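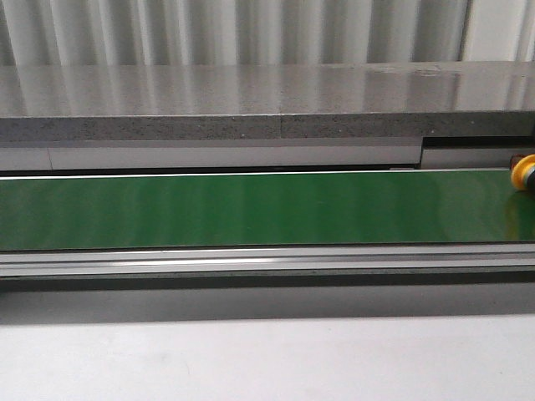

Plendell's old bakery kitchen on Hollmann Street will open its doors again this spring as a shared cooking space, after the last of the money needed was raised over the winter by people in the town and the villages round it. Anyone who remembers queuing there on a cold morning for a seeded loaf (and there are plenty of us!) will be pleased to hear that the bread is coming back too, if only on market mornings to begin with.

The bakery closed in November, when the family who ran it moved to Jovesitz to be nearer their grandchildren, and for a few weeks it looked as if the building would go the way of the shoe shop and become two flats. Then Noreen Ó Néill, who taught cookery at the school in Prakby until she retired, wrote a letter to this paper asking whether anybody else thought that would be a pity. She had 141 replies, some of them several pages long, and one with a recipe for plum cake tucked in the envelope.

"I had bought one book of stamps to answer them with," she told us over the telephone, laughing. "My neighbour said I should have known better, because people in Plendell will always write back if you mention cake."

The kitchen will be let by the morning, afternoon or evening to people who make food at home and have run out of room -- jam makers, a couple who do wedding suppers, a young man with a very promising line in pickled onions. There are 13 regular bookings on the list already. A morning will cost 11 pounds for those living in the town, with gas and electricity included, and users are asked to bring their own tea towels and knives. The big bread oven stays where it has always been and was serviced last week.

Lessons are planned as well, starting with a plain white loaf and going on to pastry once everyone has found their feet. Mrs Ó Néill will teach the first course herself, when the rules on meeting indoors allow it, and until then she is sending out a monthly sheet of recipes by post. The first, which went to 100 households, was for soda bread, and she says she is still getting letters about whether it ought to have raisins in it. She thinks not, but is willing to be argued with.

Those who would like to book the kitchen, or to be added to the list for the recipe sheet, can leave a note with their name and address in the box at Plendell library, which is being emptied each morning while the building is shut.

Jan 31, 2021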